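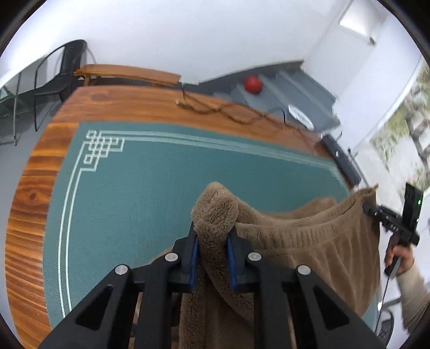
Brown fleece garment held over a green table mat.

Section 6: Receiving a vaccine delivery at a clinic

Use this section when a consignment arrives from the regional store at Gridingate. It covers the Garba 40 transport case and the delivery screens in the Garba stock program. Setting up the clinic fridge is covered in Section 4. Returning empty cases is covered in Section 7.

6.1 Before the vehicle arrives

Deliveries to Waltcombe leave the store first and go on to Umbridge by the same vehicle. The store sends a dispatch notice to the clinic's shared mailbox when the case is sealed.

1. Open the dispatch notice and print it.
2. Check that the clinic name at the top is yours.
3. Look at the fridge display. It must read between 2 and 8 degrees Celsius.
4. Clear one full shelf in the fridge. Do not use the door shelves or the floor of the cabinet.
5. Log in to the stock program and choose Deliveries, then Expected.
6. Leave the delivery line open on the screen.

Note: If the fridge is outside its range, telephone the store before the vehicle reaches you. The driver can hold the case on board and carry on to the next clinic.

6.2 Accepting the case

Two members of staff should be present. One handles the case and the other writes on the receipt form.

1. Ask the driver for the receipt form. Do not sign it yet.
2. Compare the seal number on the case with the number on the dispatch notice.
3. Check the lid, corners and hinges for cracks.
4. Press the grey button on the logger once. Do not hold it down.
5. Write the current, highest and lowest readings on the form.
6. If the logger shows OK, sign the form and give the bottom copy to the driver.
7. If the logger shows ALARM, go straight to 6.4.

Caution: Holding the grey button for more than a few seconds stops the recording. A stopped logger is treated as an alarm, even when every reading up to that point was in range.

6.3 Unpacking and booking in

Have the fridge shelf ready before you cut the seal. Once the lid is off, all cartons should be in the fridge within ten minutes.

1. Cut the seal and keep both halves.
2. Lift out the top tray of cool packs and put it to one side.
3. Take out the cartons one layer at a time. Keep them upright.
4. Read the batch number and expiry date on each carton aloud while the second person ticks the dispatch notice.
5. Place the cartons on the cleared shelf with a gap between them and the back wall. Put the earliest expiry dates at the front.
6. Close the fridge door and write the time on the dispatch notice.
7. In the stock program, select the delivery line and enter the number of doses for each batch.
8. Press Confirm. The line moves from Expected to Held.
9. Staple the seal halves to the dispatch notice and file them together.

The program counts doses, while the dispatch notice lists cartons. Multiply before you type. A carton total entered as doses will show the clinic as nearly out of stock and may trigger a second delivery.

Note: Batches marked DONATED have a separate line in the program, even when the product is the same. They are reported separately each month, so do not add them to the purchased stock.

6.4 If the logger shows ALARM, or something is missing

Do not throw anything away and do not return cartons to the driver. Stock that has been too warm or too cold for a short time may still be usable, and the store pharmacist makes that decision.

1. Write ALARM on the receipt form and sign next to it.
2. Put the cartons in the fridge on a separate shelf.
3. Fix a Do Not Use label to the shelf edge.
4. In the stock program, choose Quarantine and select every batch in the case.
5. Plug the logger into the clinic computer and save the report.
6. Send the report to the store with the seal number as the subject.
7. Wait for a written reply before moving or using any dose.

For missing or broken cartons with no alarm, book in what you have and choose Short Delivery. The program asks for a reason. Code 98 is for breakage and code 40 is for a missing carton.

Caution: Never freeze a quarantined batch to "make up" for a warm reading. Freezing destroys many vaccines and the damage cannot always be seen.

6.5 Messages on the delivery screen

Seal mismatch: the number typed does not match the dispatch record. Type it again. If it still fails, telephone the store.

Error 986: the program has lost its connection. Carry on using the paper form and enter the delivery when the connection returns. Use the time written on the form as the time of receipt.

Batch already held: the batch came in an earlier delivery. Press Add to Existing.

Saturday deliveries are accepted only at Waltcombe. Umbridge staff who receive a dispatch notice for a Saturday should ring the store and have it moved.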